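Last updated: February
Reading time: 4 minutes

The returns hall at Norkport handles mixed goods. Cartons arrive from the Ostton stores containing whatever customers have sent back, whatever was found behind a shelf, and whatever was packed into the wrong order in the first place. For most of the time I have worked in the building, the task of separating these items has fallen to a team on the east side, who stand at benches and move small things from one container to another for the length of a shift.

In my capacity as shift coordinator I was asked to represent that team during the introduction of automated picking. The views set out in this post are my own and should not be read as a statement by the company.

The project is known internally as Clemine. It was approved last year and is being established in stages, with bench trials first and floor deployment to follow. Staff were notified by letter and then at a meeting on a Wednesday, at half past two, which meant that the night crew either came in on their own time or did not hear the announcement from a person. I raised this afterwards and the second briefing was scheduled at shift changeover. It was better attended and considerably more frank.

The questions put to management at that briefing were practical. People wished to know whether their hours would be reduced, whether the bench allowance would continue, and who would be held responsible when the machine put an item in the wrong place. The first two were answered in writing within the month. Rostered hours are guaranteed until the end of the current agreement and the allowance remains. The third has taken longer, and I will return to it.

Much of the discussion in the lunch room has concerned the kind of work a robot arm does well. Our older line, Gilbert, moves sealed cartons of known size and has done so without much fuss for years. A bin of loose goods presents a different problem. The items overlap, they are of every shape, and the thing that is wanted is frequently lying under or against something else. A person reaching into such a bin makes several decisions without noticing them, and our team has spent a good part of the summer trying to put those decisions into words for the engineers.

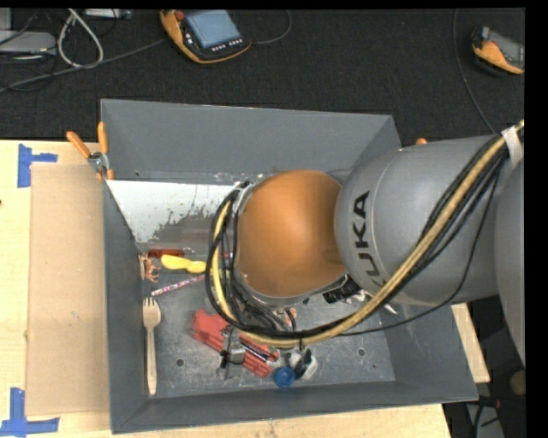 This proved harder than any of us expected. One colleague with long experience at the benches was asked why she always took the flat pieces last, and she could not say at first. After some thought she explained that flat pieces hold the others steady, and that lifting them early causes everything to shift. Her observation is now part of the test plan. I would like to see it recognised as skilled work, and I have asked for the hours spent in these sessions to be recorded as training rather than as general duties.

The figures released to staff deserve a mention. In the most recent trial period there were 1,043 attempted picks, of which 633 were completed with no help. A person stepped in for a further 296. The remainder were abandoned and the items returned to the manual benches. Opinion in the hall was divided as to whether this was encouraging. I note only that the interventions are labour, and that they require someone who is paying attention for the whole of that time.

That leads back to the question of responsibility. Under the draft procedure, the attendant signs for the output of the cell. I have objected to this wording. An attendant can reasonably sign for the picks that he or she corrected – not for those the system completed while the attendant was dealing with another fault. The revised draft separates the two, and it is expected to go to the health and safety representatives before the next stage.

There are changes I would not wish to reverse. Wrist and shoulder complaints were a regular feature of the benches, and the rotation between bench and cell has been welcomed by those who had them. Several people who had never been offered technical training have now asked for it, and 91 staff across both buildings have put their names down for the introductory course. There are not yet enough places.

Other changes sit less comfortably. The benches were a sociable place to work. Two people sorting opposite each other can talk all morning, and new starters learned the job that way. The attendant's position is a solitary one, and the present layout puts it with its back to the rest of the hall. I have requested that the station be turned to face the benches. The cabling would need to be rerouted, and I am told a quote has been sought.

The next briefing will again be held at changeover. Questions from the night crew may be left in the box beside the time clock, signed or unsigned, and I will read them out as written.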